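Workshop notebook, 9th December

In on a Sunday, which I said I would stop doing. Heating off until Monday by order of the building, so this is being written in gloves and will look like it.

Job 824, the long-case clock movement for Villatura. It still loses time. Last entry had it losing 18 seconds a day with the case door shut and rather less with it open, a fact I wrote down with great confidence and now regret, as Hoi-yan has asked me to explain it.

What was done this week:

Took the pallets out again. There is a groove on the entry face you can feel with a fingernail. The exit face is nearly as bad. Somebody before us has had a go with an oilstone and rounded the corner over, then packed up and presumably sent a bill. Stoned both faces flat, polished, put it back. Depth is now slightly shallow, so the bushes on the pallet arbor will need moving in a hair. Lino wanted to bend the arms. Lino is not to bend the arms.

Recut the back pivot on the third wheel. It was tapered like a carrot. Took three passes and then a fourth I hadn't planned, having put the graver down on the bench and picked up the other one. New bush in the back plate to suit, broached from the inside, endshake checked with the plates pinned. It spins freely and stops without a jerk, and I have no complaints about it, so it will be the next thing to fail.

Suspension spring: the old one had a kink just under the top chop. Fitted one from the Firalska packet. These are a touch thicker than the old stock and the rate went up by more than I wanted. Let the bob down two turns to compensate. Mark on the rating nut is in pencil, please leave it alone.

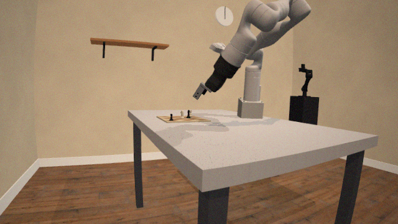
The oil. I have now had this argument with Fulvio twice and would like it on paper so that we can have it a third time more efficiently. He is putting oil on the pallet faces, fine, and on the pivots, also fine, and then on the leaves of the pinions, where it picks up dust and turns into grinding paste. The centre pinion on this clock looks as though it has been run in wet sand for a century. Pinions go in dry. If the pinion is making a noise, the noise is telling you something, and drowning it does not help.

Strike side is better than expected. Warning was running far too short and the hammer went off a minute early, then sulked. Moved the pin wheel on by one tooth, then back, then on by one again after a cup of tea. It now strikes 10 at ten and 11 at eleven. At twelve it struck once and stopped, but the weight was on the floor by then. Wound it and tried again this afternoon, full count.

Things still outstanding:

Seatboard has a split running through one of the fixing holes. Paloma has glue on it and two clamps. She says tomorrow. The clamps are mine and I would like them back this time.

Gut line on the going side is frayed near the barrel. We have none of the right size. Lombardi had promised a coil in November and I rang on Thursday to be told it was on its way, in the tone of someone who had just remembered what gut line was. If it isn't here by midweek, use the braided stuff off the Plovau clock, which is going nowhere until its owner decides whether he likes the dial.

The dial feet on this one: one is soft-soldered and leaning. Not touching it with heat while the paint is on. It will have to be pinned as it is.

Test run started at ten past four on the wall bracket, door off, bob down two turns as above. Beat set by ear and then checked, a little uneven on the left. I've left it there so as not to change two things at once, which is how we got into this in the first place.

Please write any reading next to the time you took it. "Seems all right" is not a reading. Mirko, this means you.

Also the small broaches have migrated again. Third drawer, left side, in order of size.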